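The manipulation group at the Cusero Institute has spent the past year on a narrow question: how few demonstrations does an arm need before it can sort objects it has not handled before? Kourosh Sharifi, who leads the study, discussed the first results in February.

The group collected 600 demonstrations of simple produce tasks, using a single Kinova arm and one basket. "We started with 200 and the policy looked fine on the items it knew," Sharifi said. "On new items it closed the fingers too early. At 500 that error was rare."

The method, named Troken, trains on short segments of each demonstration. Sharifi credits the segments for most of the gain. "A full episode contains a great deal of travel and very little contact," he said. "We cut it at the moments of contact and weight those pieces more heavily."

Crowded containers remain the harder case. The fingers must find room among neighboring items, and the wrist camera has a limited view once the gripper is inside the basket.

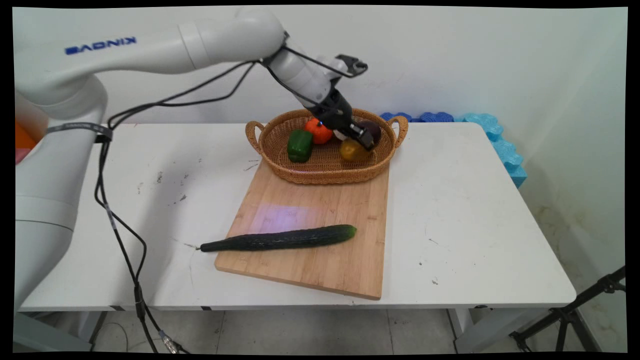

## Limits and next steps

Sharifi was careful about the scope of the findings. All trials took place at one table, and the held-out set contained 16 items. "I would not claim that this transfers to a packing line," he said. "It has not been tested there."

The group will next repeat the trials with a second basket — deeper, with a narrower opening — and compare Troken with its earlier method, Plutell, under the same conditions.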